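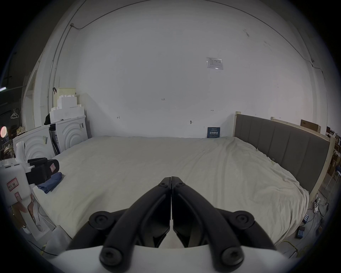
Gripper closed, over the test bed at the Balska shop, Monday evening

To: Tiwari home robotics list
Subject: Re: [tiwari] linkage slop in hand-held grippers (and sheets!)

Hi all,

Replying to the sheet question from last week, which I've been meaning to do properly and kept putting off because the gripper was in pieces on my kitchen table. It's back together! The fingers close to a real point now and I am so pleased with it that this is going to be long. Skip to the end if you only want the part about the bushings.

> I'm building a hand-held gripper off the Bikora files, the version with
> the curved arms, and I want to use it to work out grips for bedding
> before I put anything on a motor. Two problems so far.
>
> First, my fingertips don't meet. One sits forward of the other by enough
> that a thin sheet slides right out. I have tightened everything I can
> reach and it gets stiff before it gets straight.
>
> Second, when the tips do catch some fabric, I end up with a big handful
> of it and can't let go cleanly. Does anyone have this working on a
> full-size bed? Everything I've found is towels on a table. Also curious
> whether people print the arms flat or on edge.

OK, the tips first. I had exactly this on my first set of arms and did exactly what you're doing, cranking down on the screws. Please stop doing that, you'll crack a cap. The socket screws under the round caps hold the pivot together and that's all they should do. If they're also what takes up the play, you get a joint that is stiff in one part of the travel and floppy in the rest of it, and the finger goes wherever the stiffest joint sends it.

What fixed mine was going back to the spacing between pivots. The Bikora drawing has 31 mm center to center on the short link. My printer makes holes small, so I'd been opening them up by hand with a drill, and a hand drill wanders. One link had crept long. You can't see it by looking at the part, but stack the left and right links on a pair of pins and it jumps out at you right away: they won't both go on. I reprinted the pair from the same spool in one go, side by side on the plate, and reamed them clamped together. The tips came up level on the first assembly. I may have yelled a little, the woodworking people came over to look.

So, before you reprint everything: take the four short links off, stack them on two straight pins, and see if they all drop on together. It's a ten-minute job once the caps are off and it'll tell you whether the arms are to blame or something in the body.

On flat or on edge – flat, for me. I did one set on edge thinking the layers would run the better way for bending, and the curve needed so much support underneath that the inside face came out like gravel. It worked, but it was ugly and it rubbed against the other arm. Flat with plenty of walls has been fine. The load on these is really small when you're working with cloth. If you were picking up paint cans I'd think about it harder.

I print the arms in black and the body in white, and there's no engineering in that at all, the shop had a lot of white left over. It does turn out to be handy for photos, you can pick out the linkage easily against the body when you go back through them.

Now the bed, which is the fun part!

I've got a full bed to practice on in the corner at Balska, with the upholstered headboard and a cream sheet on it, and I can tell you right now that a towel on a table teaches you nearly nothing about it. A towel on a table stays where you put it. A sheet is attached to the rest of the sheet. You pull up a nice little fold near the headboard and the whole far side comes along, and then you've got wrinkles somewhere you weren't even working. Look at the right side in the photo, over toward the headboard, where it goes over the edge of the mattress. I spend most of my evenings on folds like those.

The handful problem you describe went away for me when I quit approaching from above with the jaws wide. The instinct is to open all the way, press down, and squeeze, and of course you gather up everything between the fingers. Try this:

Open only a little, a finger's width or less.
Come in at a low angle, along the cloth, with the tips nearly touching the mattress.
Push forward gently until a small ridge rises between the tips.
Close on the ridge and stop squeezing the moment it's held.
Lift a bit before you pull sideways.

The stopping is harder than it sounds. With a hand-held tool you have a strong hand on the trigger and hardly any feel from the tips, so you over-squeeze every time for the first few evenings. I put a softer return spring in mine and it got worse, then a stiffer one and it got better, which surprised me. I think having something to push against makes it easier to stop partway. If anybody on the list has put a real stop in the trigger I'd love to see a drawing.

Letting go cleanly is mostly about the tip surface. I had rubber pads on for a while, cut from a bike tube, and they hold wonderfully and never let go, the cloth just comes along with whichever finger moves first. Bare printed plastic scuffed with fine sandpaper is my favorite so far. It holds a ridge well enough for a corner pull and drops it when you open. I haven't tried silicone. The Dikico pads get mentioned on here every so often and I'd be glad to hear from anyone who has used them on thin cotton in particular.

Smooth cloth is a separate headache. Toward the foreground of the bed, where the sheet lies flat, there's nothing to grab, and you have to make your own ridge. It's the best practice there is, though. If you can raise a ridge out of a flat area three times in a row without dragging the sheet you're in great shape for everything else. I'd start there and leave the corners until later, corners are a whole other email.

A cheap trick while I'm at it: binder clips. A small metal one on the sheet up near the headboard gives you an anchor, so you can repeat the same pull over and over and not remake the bed between tries. Take it off once your pull is consistent and you'll find out how much the clip was doing for you. (A lot, in my case. Humbling!)

Then the bushings, as promised. After the new links went in there was still a tiny bit of wobble at the tips, side to side. I added plain nylon bushings at the lower pivots and it got better, then added them at the upper pivots too and honest to goodness the thing closes like a good pair of pliers now. The tips meet along a narrow straight seam. I used the kind with a thin flange, flange on the inside, and had to take a hair off the caps so they'd still seat. Don't put grease in there. I did and it picked up lint from the sheet and turned into gray paste in one evening. Dry nylon is fine.

Order that worked for me when putting it all back:

- lower pivots first, screws just snug
- arms on, open and close by hand and feel for any catch
- upper pivots, same way
- squeeze the tips shut on a strip of paper and check for pull along the whole length of the seam
- only then the final turn on the screws, with a drop of the weak thread locker
- caps last

If the paper slips at one end of the seam and holds at the other, loosen the upper pivots, squeeze the tips closed hard, and tighten while they're closed. That has cured it every time but one, and the one was a bent pin.

As for motors – I'd hold off as long as you can stand it. I know how boring that sounds. Every evening I've spent with the hand-held version has changed something about how I think the tips should move, and it is so much easier to change your wrist than your code. My own notes say things like "come in lower" and "wait for the ridge" and I'd never have guessed either of those sitting at the computer. When I do get to motors I'd like to keep the same arms and fingers and just swap the trigger, so that what I've learned carries over.

I'll put my modified link and the trimmed cap up in the list's file area as soon as I've cleaned them up. The link is the same as Bikora's apart from the hole allowance, which you'll want to change for your own printer anyway. Print one first and try it on your pins.

And please write back and say how the stack test goes, I really want to know if it's the same thing! If your links all drop on together then send a side view of the body with the arms off and let's look at where the lower pivots sit.

The bed is set up at Balska on Monday evenings if anyone nearby wants to bring a gripper and have a go at it. Bring your own sheet if you've got one with a different weave, I've gotten far too used to this one.

Happy building,
the Balska bench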